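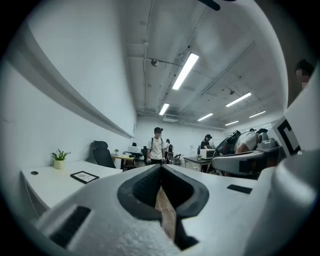 Qianru Tang
Contributing writer, work and home

I have kept a desk for 16 years, in four offices and one very drafty hallway, and I could not tell you what was on most of them. Papers, mostly. A mug I was fond of. So when my editor asked for something on the small stuff people put on their desks, I said yes before I had any idea what I would write, and then went looking for an office with good windows and people who wouldn't mind me hanging around.

The one I settled on has white walls and an exposed ceiling, the kind of room that could feel a bit like a dentist's if it weren't for the floor, which is a warm brown and does a great deal of the work. The desk I kept coming back to is white too. On it are a little potted plant and a picture in a black frame, lying flat. That's the lot! And yet I found myself looking at it the way you look at a bowl of lemons in somebody else's kitchen, wondering why you never thought of lemons.

Jinfeng Hao, who looks after the furniture and the floor plan, has strong feelings about this. "People buy the plant and the frame and the lamp and the tray all on the same afternoon," he told me, "and then they have nowhere to put their elbows." His rule is two things per desk, chosen slowly. He let me argue for a third (I wanted a dish for paper clips) and then, very politely, went on with what he was saying.

I asked about the frame. I had always thought of frames as things for walls, or for standing up beside a phone, but there is something nice about one lying down, like a book left open by someone who means to come back. The print in it is a gray leaf with the words "LOVE OF NATURE" underneath, which I might have rolled my eyes at in a shop. Next to a real plant with bright green, ferny leaves and a small blue-and-white flower, I liked it very much.
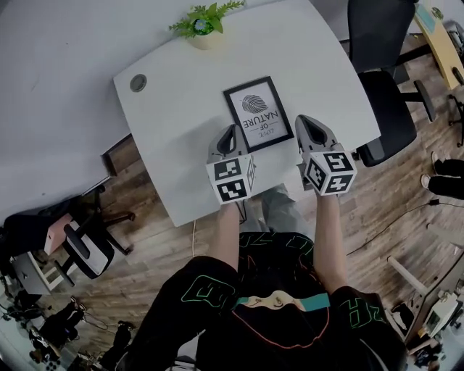
Trying it at home

I went back to my own desk full of good intentions and took everything off it, down to the last rubber band, and stacked it all on the bed. I'd suggest doing this early in the day — I did it after supper and slept beside a stapler.

Start with the plant. A round, cream-colored pot goes with nearly anything, and a small one will sit happily toward the back where your sleeve won't catch it. Then the frame, wherever your eye goes when you're stuck on a sentence. Mine has a postcard in it from a trip last April, a little crooked, and I have decided to leave it that way until I find the right print.

The paper clips live in a drawer now. I have told Jinfeng, who was very gracious.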